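4. What people call the colors between red and purple

4.1 The trouble with the pink end

We came to this part of the study later than we had planned, and we came to it mostly through conversation. The interviews in Clurnutwood were meant to cover the whole range of everyday color words, from the blues of work clothes to the browns of bread and furniture, and we had set aside one short visit for the reds and their neighbors. That visit ran on into a second and then a third. People who had given us "green" and "dark green" without looking up from their knitting would stop at a certain kind of strong pink, put down whatever they were doing, and start telling us about a bridesmaid's dress.

The words themselves are a mixed lot. Pink is old as the name of a flower, and came to be used for the color afterward. Magenta was taken up in the nineteenth century as the name of a dye, after a battle, and has kept a little of the paint box about it ever since. Fuchsia is a flower again, and one that very few of our speakers felt safe spelling. Purple has been in the language so long that it has had time to mean a great many things, and in the speech of the older residents it still reaches a good way toward red. Between these four there are no fences, and a speaker who walks from one to the next may well not notice having crossed over.

We spoke with 100 residents in all, most of them in their own kitchens. Of these, 40 used the word magenta at least once without our having said it first. The others got along perfectly well with pink, purple, and a generous supply of helpers: hot, deep, dusty, loud, church, sweet-shop, grandmother's. We were especially fond of "Sunday pink," which we heard in two households on the same street and never again anywhere else.
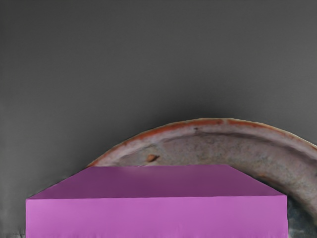 Hamish Cosgrove told us that in his family there was pink and there was too pink, and that he had never in his life felt the want of a third word. He was quite firm about this, and went on to sort the whole contents of a button tin by the rule while the kettle boiled. We have thought about that tin a good deal since. His two groups were as steady as any we recorded, and when we asked him to go through the buttons again in November he made almost exactly the same split, grumbling only over a pair of shirt buttons that he felt had faded.

It would be easy to take this for a poor vocabulary, and earlier writing on household color talk has sometimes done so. We would rather think of it as a vocabulary with a different job. The line between pink and too pink tells a listener what may be worn to a funeral, what will look well on a front door, and what ought to go back to the shop. A speaker who says magenta has told us more about the hue and less about what to do with it.

4.2 One surface, two names

A second habit showed itself slowly, and we might have missed it altogether but for the patience of Trinidad Toledo, who went back over the recordings by ear. Speakers often gave one thing two names in the course of a single sentence, and did so without any sense of having changed their minds. A curtain was "that purple one" when the speaker remembered it drawn in the evening and "the pink one" when she remembered it against the window. A cushion was plum underneath and raspberry on top. We had been marking these as slips, and had to go back and unmark them.

They are better treated as a kind of report on light. Anyone who has tried to match a ball of yarn under a shop lamp knows that a color belongs partly to the thing and partly to the hour, and also to which side of the thing happens to be turned toward you. In the range we are dealing with, a small loss of light can carry a surface over from a word that feels warm to one that feels cool. Yellow does something of the sort when it slides into olive or brown, though our speakers seldom had two names ready for it at once.
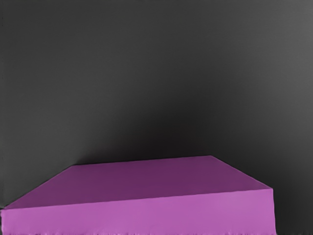
Figure 1. Block with a magenta-purple finish. The top face is a deeper, duskier purple than the front.

The double naming was commonest among people who sewed, or had sewn, or had grown up under a table where somebody was sewing. This did not surprise us much. Cloth folds, and a fold teaches you early that the inside of a color is different from the outside of it. What did surprise us was how seldom the painters in the group did the same. House painters in particular gave one name and stuck to it — usually the name on the can — and two of them were rather put out to be asked again. The long-retired Huris paint chart came up often in these talks, and several people could still recite a row of it from memory, the way others can recite a bus route.

We should say a word here on "purple" as an insult, as it does bear on the counts. Some speakers kept it for things they disliked, and would call a scarf magenta or wine if they cared for the owner and purple if they did not. We found 33 uses of this sort in the transcripts and have left them out of the tables, though we hope to return to them elsewhere, and with more cheer than a table allows.

4.3 Where the third word comes from

If so many people manage without magenta, it is fair to wonder how the rest came by it. Nearly all of them could tell us. For the middle-aged it was the printer at work, with its little window warning that one ink or another was running low. For younger speakers it was a box of markers, or a game, or a telephone with a choice of cases. One woman had it from a seed catalog and believed for years that it was a sort of petunia. These stories were told with real pleasure, and we have kept more of them in the appendix than the argument strictly needs.

A learned word of this kind tends to arrive with its example attached, and to stay close to it for a long while. The printer people used magenta for flat, bright, even color, and hardly ever for cloth or flowers. The seed catalog woman used it for flowers alone. It took a grandchild's birthday cake to loosen it, she said, and after that she found it all over the place.
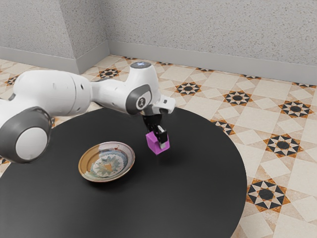
Yiran Du thought we had the order of things backward. Children learn the fancy word first now, on this view, and only come down to pink and purple later on, when they have somebody to please by using them. It is a fair point and we have some evidence for it. In the family recordings, which run to over 200 separate exchanges, the youngest speakers reach for the rarer word quite freely, and it is their parents who hand back the plain one. "Can you pass me the magenta?" asks a child. "The pink, yes," says the father, and passes it.

We do not want to lean too hard on this. The families who agreed to be recorded at home were mostly families who liked to talk, and a household that enjoys words will naturally scatter a few rare ones about where a child can pick them up. Deming Zhong has also reminded us that handing back the plain word can be a way of checking that one has heard rightly, with no thought of correcting anybody. Listening again with that in mind, we hear a good many of these replies as friendly, and some as merely tired.

There remains the matter of those who know the word and choose not to say it. They were a quiet group, and most of them only owned up once the recorder was off and the coats were on. To say magenta in company, one man felt, was to be heard saying it. He knew just what it meant and used it in his head.
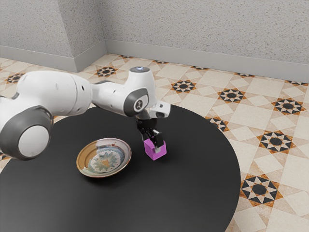 4.4 Sorting and naming compared

The sorting task used dyed wool, wound on plain cards, and it was done at whatever table the household had free. Speakers were asked to make as many piles as they liked and then to name them, in that order, so that the names would not steer the hands. Zeyu Shen wrote down the piles before any word was spoken, and the names were added on a separate sheet.

Those who used three or more words for the range did not, on the whole, make more piles than those who used two. They made the same piles and had more to say while making them. The edges were a different matter. Cards that lay close to a boundary were moved back and forth far more often by the speakers with the larger vocabulary, who seemed to feel that a card with a name of its own deserved a fair hearing. Hamish Cosgrove, by contrast, was done before we had finished explaining the task, and asked whether there was another box.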